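Cutting back on coffee without quitting

I started drinking coffee at nineteen, at a job with an early shift, and for a long time I never thought about how much of it I had. There was a cup when I got up, another on the train, one mid-morning, one after lunch, and usually one around four in the afternoon when the office went quiet. I slept badly for years and blamed the mattress, the street, the neighbors and my phone.

In July I decided to bring it down to one cup a day, two at the most, and see what changed. I'm not a doctor and I have no opinion on what anyone else should drink. I like coffee and I didn't want to stop.

The first week

I did it too fast. I went from five cups to one on a Tuesday and had a headache by lunch that lasted until I went to bed. It was the dull kind that sits behind the eyes and gets worse when you bend down to tie a shoe. The next day was the same. On the third day I had a second cup at ten in the morning and the headache was gone before eleven.

After that I went down in steps. I dropped the four o'clock cup first and left everything else alone for 9 days. Then I dropped the one after lunch. The train cup was the last to go and the hardest, mostly out of habit. I get on at Sirville, there's a kiosk on the platform, and I had been handing over money there every workday without deciding to.

What I drink in place of it

For the afternoon I tried decaf, which was fine. The one I buy now is from a small roaster called Hadgu and it tastes like coffee, maybe a little thinner. I tried a few herbal teas and mostly didn't like them. Peppermint is all right if it isn't left to steep too long. Rooibos I finished the box of and didn't buy again.

What works best is plain cold water with a slice of lemon. I resisted this for a while because it sounded like something off a poster in a waiting room. But a lot of what I wanted at four o'clock was to get up from the desk, walk to the kitchen and come back with something in my hand.

The cup matters more than I expected too. If I pour decaf into my old coffee mug I want real coffee. If it goes into something else I don't think about it. We have a mix of plastic and paper cups at home left over from various birthdays, and I've been using those up before I buy anything nicer.

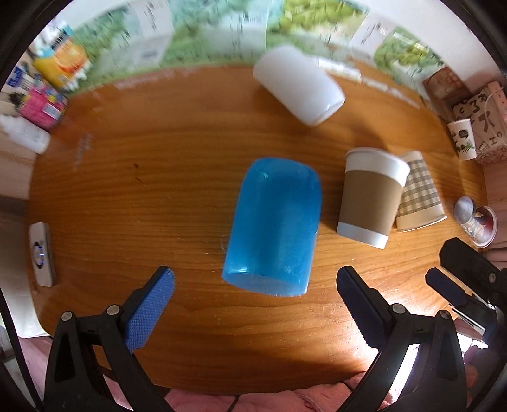 Sleep

It took longer than I thought it would. For the first two weeks I slept the same as before, which was discouraging. In the third week I started falling asleep faster, and I stopped waking up at three in the morning, or when I did wake up I went back under without lying there making lists.

I still have bad nights. Last weekend we ate late at Trosgate, the Italian place by the river, and I had an espresso with dessert because everybody else did. I was awake until two. Before July I would have had that espresso and not connected the two things at all.

Money

I added up what I'd been spending at the kiosk and at the counter near work, going by my card statements. In the last three months before I started it was 258 dollars. I knew it would be a lot, but I had guessed half of that. Some of it was pastries, to be fair.

I put part of the difference toward a decent hand grinder, a Plukholm, which cost 50 dollars used. It's slow and a bit loud for six in the morning, so I grind the night before. People will say that's wrong and the coffee goes stale. I can't taste it.

Where things stand

I have one proper cup in the morning, made at home, and I sit down to drink it. A couple of days a week I have a second before noon. After that it's decaf or water. I don't keep a chart anymore, and I've stopped reading articles about caffeine, which were starting to take up more time than the coffee did.

I do still miss the train cup when it's cold out. I bought a small thermos for that and filled it with the peppermint tea. It leaks a little at the lid, so I need to either find a new seal or carry it upright.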